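Workshop notebook, Trirville
3/17/19

Spent the morning on the shape blocks for the Kaldale order. Marina Gavalas wants them in two colours to begin with, blue and yellow-orange, and the third colour can wait until the new filament comes from Reltel.

Weighed the last batch of cubes. Target was 85 g for three and they came in under, so the infill setting must have slipped back to the default. Changed it and wrote the value on the card by the printer. Hok-lam Yang says the same thing happened in September and the card went missing then too.

Corners: the first cubes were too sharp on the edge. Gave them a small radius. They feel better in the hand and stack nearly as well. Tall stacks still lean, but I don't think anyone will build higher than four.

Sanding: 183 grams of old rejects went through the tumbler overnight to see if it would take the layer lines off. It did very little. Not worth repeating with the same media. Yip sells a coarser one, have asked for a price on a small tub.

Board: oiled the spare, left the one in use bare. The oil darkens it more than Marina liked on the sample. Job number for both is 1283 - put it on the timesheet this time. 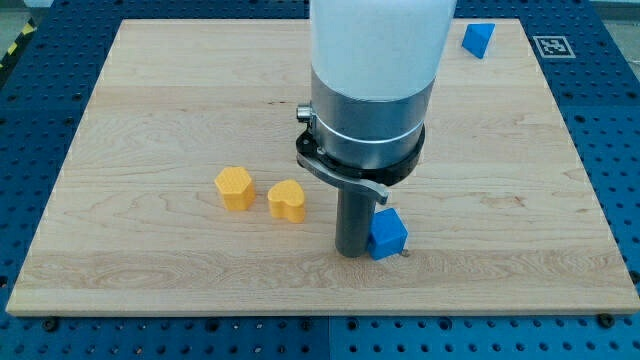 Top faces are the thing still to settle. Marina asked for smooth, I would sooner leave some texture so the blocks don't slide about when they are stacked. The fine honeycomb-like pattern on top of the hexagon is the one I would keep, and the heart beside it has a similar texture, so the two go together well enough as a pair. They also look right against the pale grain of the board. The blue ones I will leave alone until she has decided.

To do: reprint the cubes at the new infill, 300 g spool should cover it. Find the calipers. Ask Hok-lam if the box inserts are cut yet - if not, hold off on the lids.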